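Honex two-finger gripper for packed food: what to budget for

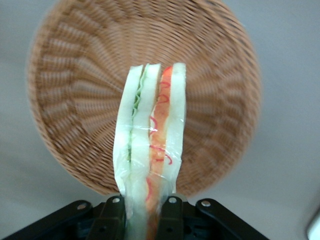 Every supplier will tell you their gripper handles soft goods. Ask which ones. A wrapped sandwich has a film that slides and crinkles, and bread that squashes long before any motor notices. We sell the Honex, and we would still rather you tried it on your own product before signing anything.

What you get
Gripper with two black fingers, mounting plates, bolts, cable, one spare pair of fingers. The wrist camera is charged separately. So is the arm.

Price and running costs
Gripper: £1000
Wrist camera and bracket: £300
Replacement fingers, per pair: £212
Delivery from our Tandardale store: 5 working days if in stock

Fingers wear. Put at least one extra pair in the first year's budget, whatever the sales sheet says. Cleaning time costs money too, and most quotes leave it out.

Will it crush the bread?
It can. Grip force is set by you, and a setting that suits a stiff carton will flatten a sandwich. Vernon Wong in our workshop starts low and works up. Expect the film to bunch where the fingers close. If your shop can't sell a pack with a creased base, this is the wrong tool and a suction cup may be worth pricing first.

Baskets and trays
Woven baskets look nice on a counter and are a nuisance to plan for. The rim gets in the way of a low approach, and light ones shift when nudged. Test with the basket you'll really use.

Trials
Bring your own packs, wrapped as sold. Ask Olaia Barroso for a slot. We don't do trials with foam dummies, as they prove very little.

Prices checked 05/08/2024, VAT extra.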